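Drollurau 2 – 2 Plositz, post match thread

ottosz19
Two up at the break and we still cant hold on. Second half we sat on our own box and just invited them in. Szilágyi was the only one who wanted the ball.

plositz_away
Neutral-ish here (ok not neutral). You were lucky to be two up. First one was offside by a yard. Draw was fair.

ottosz19
Offside?? Their left back was playing him on. Watch it again.

northbank_rima
Can we talk about the subs. Taking Hijazi off with 19 minutes left when he was the only outlet – why. Abou Jaoude comes on, gets no service, and now everyone blames the kid. Not on him.

FW_Salumari
Disagree. Hijazi was done, he'd stopped tracking back by the hour mark. Right sub, wrong shape after it. You don't go five at the back at home to a team with one decent header of the ball.

Food run for the away trip is sorted on my end btw, bus people bring your own drinks. 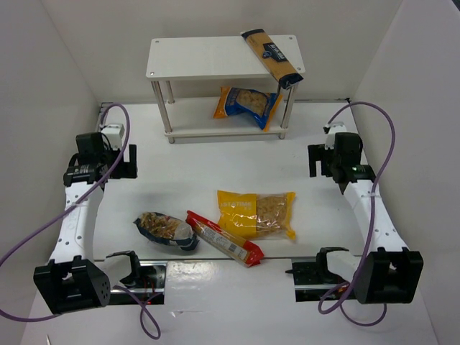 Re: Player ratings

northbank_rima
Keeper 6, Szilágyi 8, Hijazi 7, Abou Jaoude 5 but see above. Wuyts 4. Sorry but both goals came down his side.

FW_Salumari
4 is harsh. He had two men on him every time and no help from midfield. 6 from me.

plositz_away
Our winger had him on toast all night. 4 is generous lol

tannous_end
Crowd was around 2,000 I'd guess, felt like less after the equalizer. Half our end was in the parking lot already. Then the same people moan about the atmosphere.

northbank_rima
I left on 85, had a bus to catch. Not apologizing for it. Made pasta, watched the highlights, got mad all over agian.

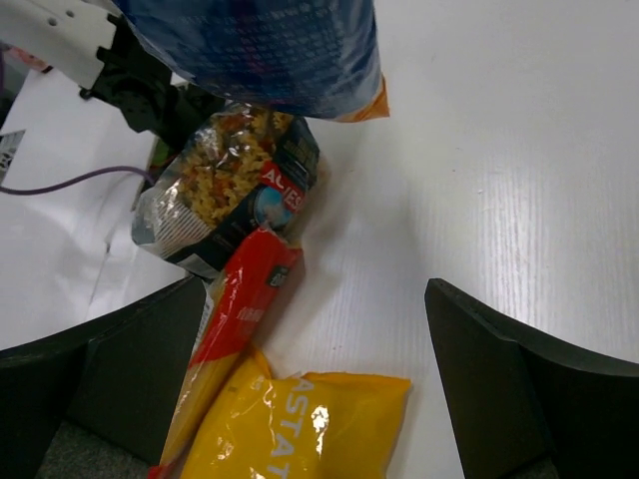 Anyway the bigger issue is set pieces. Same corner routine since May and every team in the league knows it. Near post flick, nobody there, counter. Has the coach got a second idea?

ottosz19
We scored from a corner tonight??

northbank_rima
From the rebound off a corner. Doesnt count as a routine.

FW_Salumari
It counts on the scoreboard.

plositz_away
See you at our place. Bring a defense.

tannous_end
Any word on Wuyts? Looked like he was holding his hamstring at the end. If he's out we've got no cover on the left.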